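Pre-purchase walk-through, arm cell no. 2
Checked by Kyung-tae Chae, 2021-11-24

Tables: OK for now. They get shoved together, so there's a seam, and anything with little feet can catch on it. I'd love one long top instead! Gonzalo says wait for the December budget, and fine, I can wait.

Arm joints and covers: OK. Went over the screws with the small driver and found nothing to tighten. Please keep the marker labels on the arms readable, I write the spares list from them.

Gripper fingers: NEEDS MONEY. The pads wear faster than we planned. Ratska sells them in packs of 8, Sirnus only in pairs (but they ship the same week). I've put down 2 packs from Ratska and I'm hoping that gets us to spring.
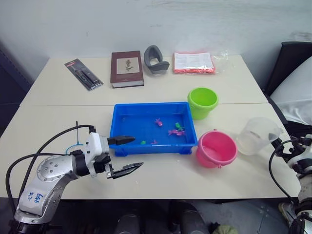 Water near electrics: COMMENT. We do tasks with buckets and a jug, and I really don't like how few drip trays we own. Six would cover every cell, and at this price it's silly to argue over it. Added to the list.

Cables: PARTLY OK. They move freely, but I want proper sleeves on them before we sign for anything new. Gonzalo Collado has the quote from Prudota (100 feet on a reel, which is more than we need, but the short lengths cost nearly the same).

Emergency stop: OK, tested twice, both arms quit right away.

Toys and small props: OK. Cheap stuff, keep buying it out of petty cash. Fish, trays, buckets, whatever, just hand me the receipts.

Service contract: OPEN. Jang wants an answer before the holidays. I'd take the one-year plan and skip the extended one, but Gonzalo gets a say too.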